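Cleaning a glass coffee table - Praludar Residents' Help

Ebony Mahuika
Our glass table streaks after every wipe. Kindly advise.
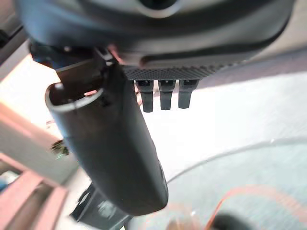

Close-up

Dezső Bakos
Clear the top first - bottles, trays and plates.

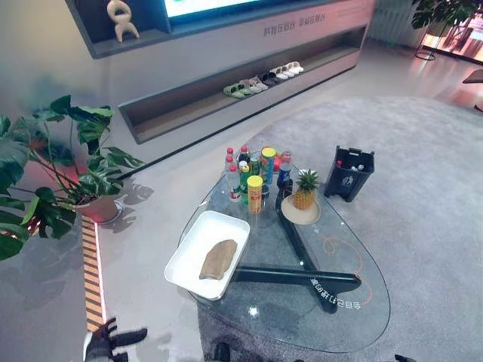

How often should glass be cleaned?
Once a week is sufficient.

Myrtle Sorensen
Use 5 ml of vinegar in 340 ml of water.
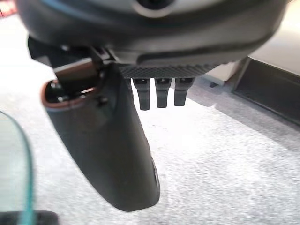 Close-up

Finish with a dry cloth.
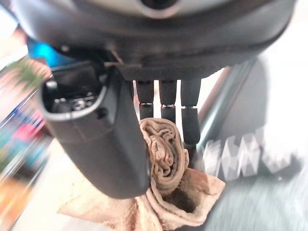 Streaks come from surplus liquid. A crumpled cloth, like the tan one, should be refolded to a clean side.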